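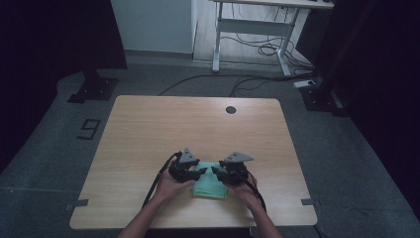
New house rules for hand-held gripper work take effect at Prurkus in December, and they are stricter than what most of the crew is used to.

The four-page document, put together by Onni Savolainen with input from partner firm Zultlow, covers station setup, cable routing and how long one person can stay on the grippers. The limit is 40 minutes, then a break. No trading breaks for an early finish.

Other points. Cables run back along the forearm, never across the work. Table position gets checked before each shift. Cloth tasks start from a folded or a flat state, written down beforehand – no deciding on the fly. Bad takes are kept and labeled, not deleted. That last one got the most pushback.

"People want to throw out the fumbles," Savolainen said. "We had 194 comments on the draft and I think half were on that."

Santeri Honkanen of Saludo, which tried the rules at its own site over the summer, said the breaks were a easy sell. The paperwork wasn't. His team logged 105 sessions under the draft and asked for a shorter form. They got one.

Still open: who signs off when a station gets moved mid-shift. Savolainen wants the shift lead to do it, Zultlow wants a second person. Talks on that continue next month.

Giveck, a smaller supplier, has asked for a copy but hasnt said if it will sign on. Comments are open until 5 p.m. on the last day of the month.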